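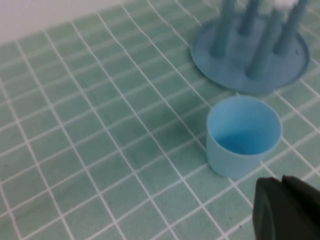 Photo: Chinyere Onuoha

When Adoración Montoya moved into her house, the kitchen counters were the one thing everyone told her to replace. They are covered in small square tiles, sea green with darker streaks, set in white grout. Two contractors quoted her for tearing them out. She kept them, and nine years later she cleans and repairs tile for other people.

"I didn't keep them on principle," she says. "I had no money left after the roof. By the time I had the money I was used to them."

Montoya runs a one-person business called Nelov, which regrouts counters, backsplashes and bathroom floors. Before that she spent eleven years in the office of a flooring supplier, taking orders. She learned to grout on her own counter, starting in the corner by the window, where she says the early mistakes are still easy to find if you know what to look for.

We talked at that counter on a morning in February. There was a light-blue plastic cup on it, and next to the cup a round blue plastic base with pegs standing up from it. 

The tiles are not level with each other. Run a hand across them and you feel it. The lines between them wander a little as well, and Montoya thinks whoever laid them was working by eye. The previous owner, Diarmuid Duggan, sold her the house and stayed in touch for a while afterward. He told her the counter was there when he bought the place and that he had never touched the grout.

"I believed him," she says. "It was the color of tea."

Her first try at cleaning it was with vinegar, which she now tells customers to leave in the cupboard. Cement grout is alkaline, and acid eats at the surface. It looked better for a week or so and then took on dirt faster than before. She tried a paste of baking soda next, and a stiff brush, and that got most of the way there. The rest she dug out.

"You want a hand saw, a little one, with a carbide blade," she says. "People ask about the power tools. On a floor, sure. On a counter with old glaze I go by hand, and I go down about 2 millimeters, or a bit more if it's soft. You're making room for the new stuff to hold on to."

The whole counter took her most of a winter. She did a section, let it cure, used the kitchen, then did another. Meals were made on whichever end was finished. She mixed the grout in small batches, because it stiffened before she could use a big one, and she kept a written note of how much water went into each so that the whites would match. They match well enough, she says, except for one strip behind the faucet.

Her first paying job came from Áine Ó Néill, a neighbor who had come over to borrow a ladder and asked who had done the work. Ó Néill had a bathroom floor with the same problem. Montoya charged her for materials and lunch.

"I was slow," Montoya says. "She had one bathroom. She was very patient about it."

Word got around from there. In her first full year she billed $4000, which she calls a hobby with receipts. She kept her office job until the second year, then went to part time, then left.

Most of the calls she gets are from people who have been told the tile has to go. Sometimes it does. If tiles move when you press on them, the trouble is underneath, and new grout will crack along the same lines within months. She taps each one with the handle of a screwdriver and listens for a hollow sound. A few hollow ones she can lift and reset. A whole area of them, and she gives the customer the name of a tile setter, usually Tomás Egan, and doesn't charge for the visit.

Egan set tile for Westance for most of his working life and now takes jobs on his own. He has looked at Montoya's counter more than once and has opinions about it.

"He says the layout is crazy," she says. "He says if you're going to do it that way, snap a line. But he also says it's on there for good, and I've never had one come loose."

On upkeep she is brief. Dish soap and warm water, a soft cloth, and dry it afterward. She seals the grout once a year with a water-based sealer, wiping the excess off the tile before it hazes. Coffee and turmeric should be wiped up right away. Cutting boards need a damp towel underneath on an uneven surface, or they rock. She rolls dough on a board too, having once tried it straight on the tile and spent the evening with a toothpick.

I asked whether she would choose tile if she were putting in a new counter today. She thought about it for some time.

"For the work, no," she says. "I'd tell you to get something with no lines in it. For me, I'd have it again. You can put a hot pan down on it. If one breaks you change one."

She has a shoebox of spares in the garage, close in color but a shade bluer, bought from a salvage yard called Meléndez. So far she has used three of them, all in her own laundry room.

Her next job is a restaurant restroom, floor and walls, with the work to be done after closing. She expects it to take five nights. The owner wants the grout charcoal, and Montoya has already made up a sample board with the joints in four different grays so he can see them under his own lights before she orders anything.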